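Furari

Deming Zhong did not believe in the method, and he had told Junhao Shi so before she had her coat off.

"You haven't read it," she said.

"I read the first 11 pages. It says a cluttered table is a letter from your past self. My past self doesn't write letters."

The book was called Furari, and it had been going around the office at Clalleck since the holidays. Junhao had taken the introductory class and come out with a certificate and a belief in shallow boxes. The idea was that you took one surface in your home, put a box on it, and gave every object a place in the box or a place outside it. There were 18 steps. Deming suspected that 15 of them were the same step.

He had agreed to one table. It was the folding one with the slats, bought for a camping trip to Clindach that rained out, and it had lived indoors ever since, collecting whatever came out of his pockets.

"Where did this come from?" Junhao held up a cable.

"A drawer."

"What does it charge?"

"Something in another drawer."

She put it down near the box, then in the box, then looked at the book. Deming watched her with the patience of a man who had once paid $80 for a chair that promised to fix his back. He knew what it looked like when a person wanted a thing to work.

"Does the bottle stay out?" he asked.

"Tall things stay out. Step six."

"And if I want to put a tall thing away?"

"You don't want to. You only think you do."

He wrote that down on the back of an envelope, to use against her later. She said he could mock it all he liked, but he was to take another look at the table when he was calm.

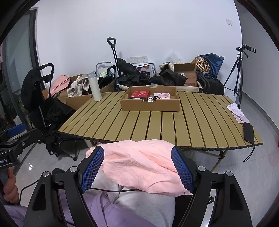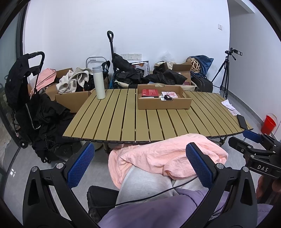
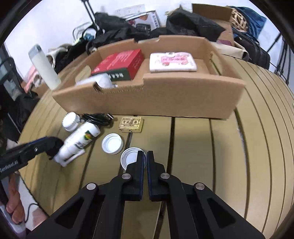 He did look, late that night, with the kitchen light off. He was calm. He was also no closer to being convinced. It was a table with a box on it, the same as he could have had without spending $30 on a book.

His phone buzzed. Junhao wanted to know how he felt.

"Fine," he wrote. "Same as yesterday."

"Open yourself to it."

"I opened the box. It has things in it."

She didn't answer for a while. He went through his coat, found a receipt from Jiang, the noodle place downstairs, and stood there holding it. The trash was across the room. The box was right in front of him.

He checked the book for receipts. Step nine only said to thank them, so he dropped it in the box and went to bed.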